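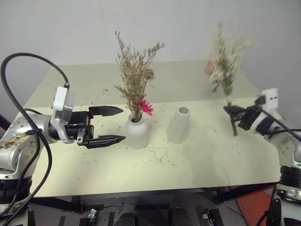
Dried flowers in a round white vase, an empty vase next to it, and plenty of crumbs on the table.

Do Dried Flowers Really Last Forever?

By Iona Pollock
Mellport Young Readers, Plants and Growing

People who sell dried flowers like the word "forever." I have seen it on tags, on boxes, and on a sign in a shop window on Purves Street. Flowers that last forever! No water needed! No mess!

I don't believe it, and I don't think you should either. Look at the tabletop in the photo at the start of the article. There are little brown and tan flecks on it, and bits of twig. If dried flowers make no mess, where do crumbs like those come from?

Let's check each of the claims, one at a time. Some of them are partly true.

What does "dried" mean?

A living flower is full of water. Water fills up the tiny parts that plants are made of, called cells, and pushes out against their walls. A cell full of water is firm, a bit like a balloon full of air. Lots of firm cells together keep a petal stretched out and help hold up a soft stem.

When you cut a flower, it loses its roots. It can still drink through the cut end of the stem if you put it in water, but after a while it stops drinking well. The petals droop, and if the water gets old and cloudy the stem may start to rot.

Drying takes most of the water out before rot can get going. You still have the shape of the flower, or something close to the shape. It is smaller than it was and much lighter, and it is stiff where it used to bend.

Claim number one: "They don't need water"

True. I looked for a catch and couldn't find one.

A dried flower can't drink. The parts that used to carry water up the stem have stopped working, and pouring water in the vase will not start them up again. It will only make the bottoms of the stems soggy, and soggy stems can grow mold. Mold is a living thing, and it needs damp to grow. So if somebody in your house tries to be kind and waters the dried flowers, you can stop them.

A vase for dried flowers doesn't even have to hold water. It could have a crack in it. It only has to stay standing up.

Claim number two: "No mess"

False!

Think about a potato chip and a slice of raw potato. The raw slice bends. The chip snaps, and you get crumbs down your shirt. Taking water out of plants often does the same thing to them. It makes them brittle, and brittle means easy to break.

Now think about a bunch with lots of very thin branches and a cluster of tiny blooms at the end of each one. Every one of those thin places can snap. Pick the bunch up and the branches rub together. Push it down into a narrow vase and the stems scrape on the rim. Brush it with your sleeve and you have crumbs.

Some people say you can stop the mess with hairspray. Hairspray is a kind of weak glue in a can, so it may help hold small pieces on. I tried it on one bunch and left another bunch alone, and kept both on the same shelf at home. The sprayed bunch dropped fewer bits. It still dropped some. It also smelled like a hair salon until Wednesday. That was only 2 bunches, so please don't call it proof. A fair test would need a lot more of them, and an adult should be the one holding the can.

Claim number three: "The color stays"

Mostly false, and this is the one where you have to be careful.

The colors in petals come from special chemicals called pigments. Drying can change them. A red rose often turns dark. A white flower often goes cream or tan. Sunlight breaks many pigments down too, which is why a poster taped up in a sunny window gets paler. A lot of dried bunches end up beige and light brown, like the fan of stems in the round vase.

But that vase also has one bright pink flower in it, low down, just above the opening. How did it stay so bright?

I can't tell you. I can give you some guesses. It could be a flower that hadn't been dried. It could have been dried very carefully, in the dark. It could have been dyed, and lots of flowers in craft stores are. It could be made of paper or cloth. A photo isn't enough to pick the right guess. You would want to touch it, smell it, and maybe rub a petal with a damp tissue to see if any color comes off.

When someone shows you a very bright dried flower and says it is "all natural," you are allowed to ask how they know.

Claim number four: "They last forever"

False. Nothing made of plants lasts forever on a shelf.

It is true that dried flowers last much longer than cut flowers in water. But they fade, they collect dust, and they are hard to clean without breaking. Small insects may chew them. Damp air gets into them, so a steamy bathroom is a bad home for them.

"But what about really old flowers?" you might ask. Museums do keep pressed plants for a very long time. They keep them flat, in the dark, in dry rooms, and people handle them gently. Your kitchen table isn't like that.

Try it: dry your own

You don't have to take my word for any of this. Dry some flowers and watch what happens.

You will need:
Flowers you have permission to pick or buy
String or a rubber band
A coat hanger
A dark, dry place, such as a closet
A sheet of newspaper
A notebook

What to do:

Pull off most of the leaves. Leaves hold a lot of water, and they shrivel up into ugly little curls.

Tie the stems together in a small bunch. A rubber band is better than string here. Stems get thinner as they dry, and a rubber band tightens up along with them. String stays the same size and lets stems slide out onto the floor.

Hang the bunch upside down from the hanger. If you stand it up, the heads will droop before they get stiff, and then they will be stiff and droopy.

Spread the newspaper underneath.

Leave it alone for 14 days. Leaving it alone is the hard part. Peeking is fine. Squeezing is not.

After that, bend one stem gently. If it snaps, it's dry. If it bends, hang it up for a few more days. Thick flowers take longer than thin ones. The hydrangea I hung in March took 18 days, and a book I have says it should have been faster, so I don't trust that book as much as I used to.

Which vase is best?

There are two white vases on the table. One is round, with a narrow neck. The other is tall and a little wider toward the bottom, and it is empty.

A narrow neck is handy for dried stems. It holds them close together at the bottom while the tops spread out. In a wide opening a small bunch can flop over to one side, and then you have to poke it back up, and you know what poking does.

A tall vase can be good for long stems. The trouble is that dried flowers weigh almost nothing, and there's no water in the bottom to make the vase heavy. A tall, light vase is easier to knock over than a short, round one. Some people drop clean pebbles or dry sand in first. Put the pebbles in before the flowers.

How to clean up the crumbs

Don't blow on them. I know you want to. They will go in your eyes and on the floor.

Don't wipe them with a wet cloth right away, either. Wet crumbs stick to the cloth and smear. Sweep them up dry with a soft brush, or push them together with the edge of a piece of card, and catch them in your other hand. After that you can wipe the table.

Plain dried plant bits can go in the compost. Bits that have been dyed or sprayed should go in the trash.

Questions readers sent in

"Can you turn a dried flower back into a fresh one by soaking it?"
No. It may get softer, and it may get moldy. It won't come back to life.

"Do dried flowers still smell nice?"
Some do, for a time. Lavender is good at it. Many others smell like hay. If a dried rose smells very strongly of rose, somebody may have added perfume.

"My brother says the seeds in dried flowers are dead. Is he right?"
Maybe, maybe not. Lots of seeds are dry on purpose and can wait a long time before they grow. If your flowers had ripe seeds on them, plant a few in damp soil and see. Write down how many you planted, or you and your brother will only argue about it later. A class in Esberg planted 27 seeds from an old dried bunch and got 2 little plants, and their teacher says one of those might be a weed.

"What is the best flower to start with?"
Try statice or strawflower. Both feel papery even when they are alive, so drying doesn't change them very much. Daffodils are a bad choice. Mine looked like old tissues.

Words to know

Brittle: hard, but easy to snap.
Cell: one of the tiny parts that living things are made of.
Mold: a fuzzy living thing that grows on damp food, wood, and plants.
Pigment: a chemical that gives something its color.

Next month: Does talking to houseplants help them grow? I have my doubts.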